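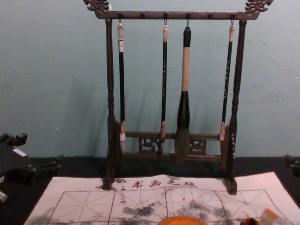
Porte-pinceaux en bois sombre et pinceaux de calligraphie chinoise.

COMMUNIQUÉ DE PRESSE

Drolance met en service son catalogue normalisé des papiers à fibres longues

Ruawai, 15 décembre 2019 — Drolance, distributeur de fournitures pour les arts graphiques, annonce l'ouverture de son catalogue technique consacré aux papiers à fibres longues. La base comprend 2352 fiches et remplace les nuanciers imprimés diffusés jusqu'ici aux revendeurs.

Chaque fiche indique le grammage, le sens des fibres, le pH de l'extrait aqueux, le type d'encollage et la vitesse d'absorption. Les mesures ont été réalisées par le laboratoire Fluvach sur des échantillons conditionnés en atmosphère contrôlée. Les papiers non encollés, semi-encollés et encollés à l'alun sont classés séparément, la dénomination commerciale ne permettant pas toujours de les distinguer. 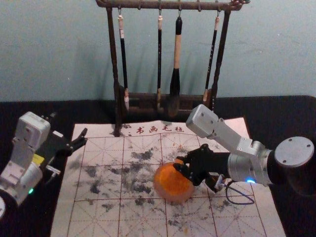
Temps de lecture : 2 min

Le catalogue réunit les références de 124 ateliers, dont 123 ont transmis leurs données complètes. Les fiches du dernier atelier portent la mention « provisoire » et seront mises à jour à réception des valeurs d'encollage.

« Les restaurateurs et les calligraphes nous demandaient des valeurs comparables d'un lot à l'autre », indique Ashton Grimshaw, responsable technique de Drolance. « Le numéro de lot figure désormais sur chaque fiche — y compris pour les petites fabrications. »

La consultation est libre. L'export des données au format tableur est réservé aux comptes professionnels. Les anciennes références restent valables pour les commandes jusqu'en mai ; une table de correspondance est jointe à chaque bon de livraison.

Les échantillons sont expédiés depuis l'entrepôt de Tavudton, en feuilles à plat ou en rouleaux selon le format. Les papiers encollés à l'alun ne sont pas proposés pour les travaux de conservation.

Contact presse : service communication, Drolance, Ruawai.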